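## 3. Laundry practice and fabric wear

### 3.1 Household sample

We asked households in Grisholm and Flitau to keep a simple wash diary through August. Diary pages covered what went in the machine, how hot, how it was dried, and where it was kept after. Grisholm has hard water, Flitau soft. Otherwise the two towns are close enough: similar housing, similar machines, same shops. 33 households started, 30 finished. The three that dropped out were all in Flitau and are left out of everything below, including the water hardness comparison (Section 4).

Items counted as "linen" if they were cotton or mostly cotton and used at home: sheets, pillowcases, towels, dish cloths. Clothing was logged but not analyzed here. White items were kept apart from colored ones because graying is easy to score on white and very hard to score on anything else. Mixed loads were a problem. Many people wash white towels with pale printed sheets and call it a white load, and the diary had no box for that. We coded these as "light" after the fact.

Sorting happened mostly on the bed or on the sofa. Fig. 3 shows cloth laid out in this way; the diary recorded the stage between drying and folding as "waiting". Waiting time turned out to matter more for creasing than drying method did, see Table 2.

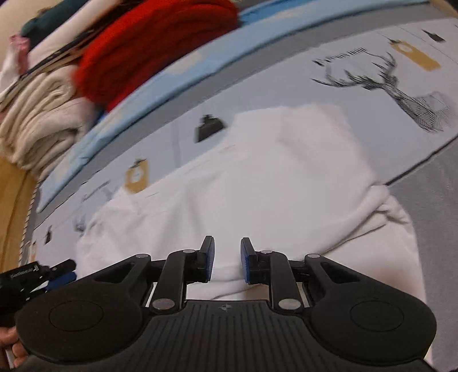

**Figure 3.** White cloth spread over a pale blue-gray printed sheet, folded textiles piled to one side.

### 3.2 Wear scoring

Each household gave us one white towel at the start and one at the end, same batch, supplied by us (Purba plain cotton, no border). Scored for three things: loss of loops, stiffness, graying. Stiffness by a bend test over a ruler edge, crude but repeatable. Graying by eye against a printed card, two readers, mean of both. Where readers differed by more then one step the towel was read again the next morning in daylight.

Detergent was left to the household. Most used Ciklow powder, which was on offer that month in both towns, so there is less spread in detergent than we wanted. Softener use was split nearly evenly. Dose was self-reported and almost certainly too low on paper; several diaries say "one scoop" for every load regardless of size, and the scoops were not all the same scoop. No correction made.

Folding was added late. A pilot reader noticed that towels stored folded in the same place each time showed a faint line of wear along the outer fold, even with few washes. So from the second week on we asked how towels were folded (halves, thirds, rolled) and whether they were kept flat or on edge.

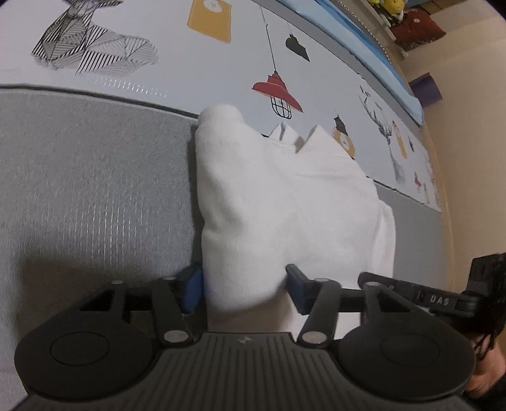 Storage on edge was less common than flat stacking, and those households also had smaller linen stocks in general, so the two effects are hard to pull apart. Flat stacks have the usual trouble. The top towel gets used, washed, put back on top, and the bottom of the pile never moves. Wear then lands on a small part of the stock. Rotation solves it on paper. In the diaries almost no one rotates.

For the fold line itself we ran a separate bench test, 3,000 fold cycles on cut strips, dry, no washing between. Strips folded on the same line lost loops clearly along that line. Strips with the fold moved each time did not show a line by eye, though total loss by weight was close. Damp strips were tried and dropped, they stretched in the clamp and the counts can't be compared.

### 3.3 Limits

One month is short. Graying needs a longer run, stiffness probably doesnt. Summer drying is mostly outdoors in both towns, so nothing here should be read across to winter or to indoor racks. Households also knew the towel would be collected and may have treated it better than their own. A few said so in the notes column. Scores for the supplied towel are therefore best taken as a lower bound on wear, and the comparison between towns as firmer than either set of values alone.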